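致：Chowdhury 基金项目办公室
项目：Hirumgate 旧信札与账簿整理
执行单位：Umavbridge 地方文献小组
报告日期：2019年1月10日，星期四

一、本期进度

本期完成编目792件，其中大部分是商号往来信件，其余为账簿、收据和少量契约。原计划在本期结束前把Wukau码头一带的信件全部编完，目前还差最后一批。这批信件纸张粘连较多，揭开之前需要先做回潮，每次能处理的数量有限，进度比信件本身的数量显示的要慢。

账簿部分按年份排好了顺序，缺年的地方在目录里留了空行。有两本封面写的年份和内页不一致，目录以内页为准，封面年份记在备注栏。

契约没有单独列类，暂时跟在账簿后面。上一份报告里提过是否要给契约另设编号，小组内部意见还不统一，先维持现状，等全部编完再定。

二、编目规则的调整

原来的规则要求每封信都录入收信人、寄信人、地名、日期和事由五项。做到中途发现，相当一部分信件只署店号，没有人名，录入人员各写各的，有的填店号，有的空着。现在统一改为：有人名填人名，只有店号的填店号，并在后面加“号”字标记；两者都没有的填“未署”。已经录完的部分正在回头改，预计本月内改完。

日期一项也做了补充。农历日期照原文录入，另起一栏写换算后的公历。只写了月日、没有年份的，不做推断，除非信里提到可以核对的事情。推断出来的年份一律加方括号。

三、扫描

扫描件按600 dpi存一份，另存一份供网页浏览的小图。文件名与目录编号一致，正反两面用a、b区分。信封和信纸分开扫，信封编号跟随信纸。

抽查了13个编号段，有两段出现错位，原因是一张双面信纸漏扫背面，后面的编号跟着往前挪。已经补扫并重新命名。以后每扫完一段，由另一名录入人员对照原件翻一遍再归档。

四、经费

本期拨款3,000元已全部使用，主要用于无酸纸夹、无酸纸盒和移动硬盘。无酸纸盒的单价比预算表上高，少买了一批，剩下的账簿暂用旧盒加衬纸过渡。发票复印件随纸质报告寄出。

下一期希望把纸盒的预算提高，同时减少差旅一项。Wukau那边的材料已经全部运回，不再需要往返。两项相抵，总额不变。调整后的预算表另附，请项目办公室确认后回复，我们再下单。

五、存放条件

阅览室东墙在去年雨季返潮，靠墙的架子已经移开。现在温湿度每天早晚各记一次，冬季湿度偏低，暂时没有问题。雨季之前需要买一台除湿机，这笔费用没有列在原预算里，计划由小组自筹。

所有编完的信件都装盒上架，没有编完的与编完的分开放。搬动过一次之后，架位表重新画过，旧表作废。

六、公众活动

办了6次读信会，地点在Hirumgate的老邮局二楼。参加的人以附近居民为主，也有外地来查家族材料的。读信会上有人认出了几处旧地名，比如信里常写的“下埠”，现在的地图上已经没有了。这些口头说法都做了记录，注明是口述，没有直接写进目录。

有居民提出想捐自家的信件。目前小组没有足够的人手接收新材料，只做了登记，约定编目结束后再联系。

七、下期安排

编完Wukau剩余信件；完成店号一项的统一修改；账簿目录交出初稿；选一部分信件做释文，数量以能校对两遍为限。网页目录的检索功能要等店号改完才能开放测试，时间可能比原计划推后。

需要基金方面答复的有两件事：一是上面提到的预算调整，二是释文是否需要同时提供英文摘要。如果需要，请告知篇幅要求。 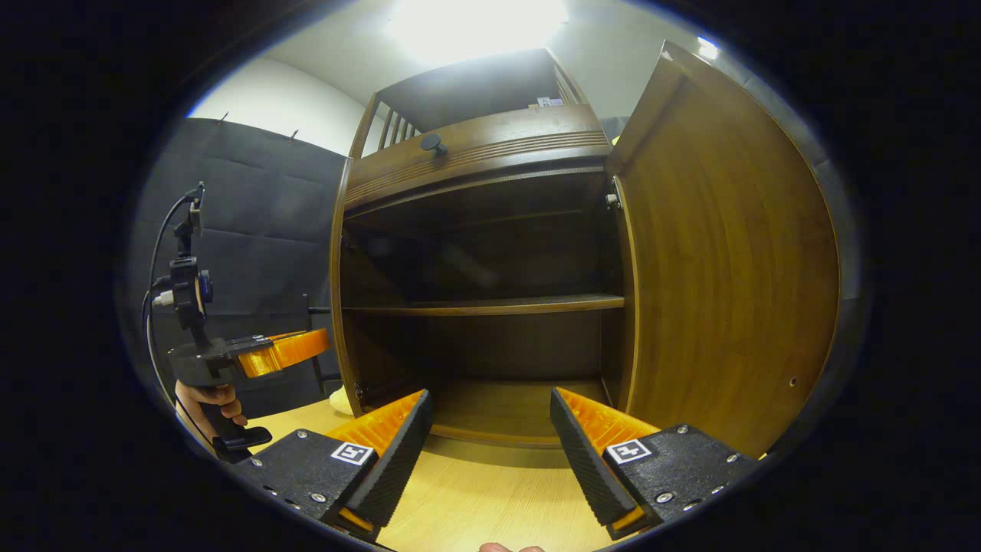
阅读时间：4分钟

图注：木柜，右侧柜门打开，柜内有一层横隔板。

附件目录：
1. 本期支出明细
2. 调整后的预算表
3. 编目规则修订稿
4. 扫描抽查记录
5. 读信会口述记录摘要

附件1和附件2有纸质件，其余只提供电子版。对报告内容有疑问，请回复至Umavbridge地方文献小组的项目邮箱，并在标题中注明“Hirumgate信札”。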